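Unit 3: Changing and checking flexible gripper fingers
Hostia training cell, Miseck building
Handout revised 7/25/23

Read this before you go into the cell. The ribbed fingers on the gripper are wear parts. Ours are replaced every December, or sooner if a rib shows a crack at its root.

Before you start
Put the arm in the service position and lock out the drive. Bleed the air line if your gripper has one - the Vandenberghe units do, the Plasau units are electric. Write the cycle count in the log.

Fitting
Each finger sits on its own grey mounting block. Wipe the block, seat the finger fully and start both screws by hand before tightening either. The ribbed faces must point toward each other at the same height. Open the gripper and compare the tips from above the plate. A tip that leans usually means dirt under the base.

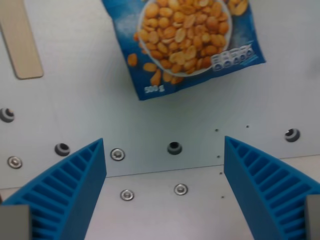

Stijn Prins asks whether the tips should touch when the gripper is closed with no load. On our setup they should not. Leave a gap of 3 mm, set in the controller under "closed limit", and measure it with the feeler gauge.

Test run
Run 29 open and close cycles at low speed, then check the screws again. After that, pick up a soft pack and hold it for 63 seconds. If the pack creeps, raise the force one step and repeat. Do not go past step 163 without asking Geert Van Rooij.

Old fingers go in the bin marked for inspection. Keep left and right together and write the cycle count on the label.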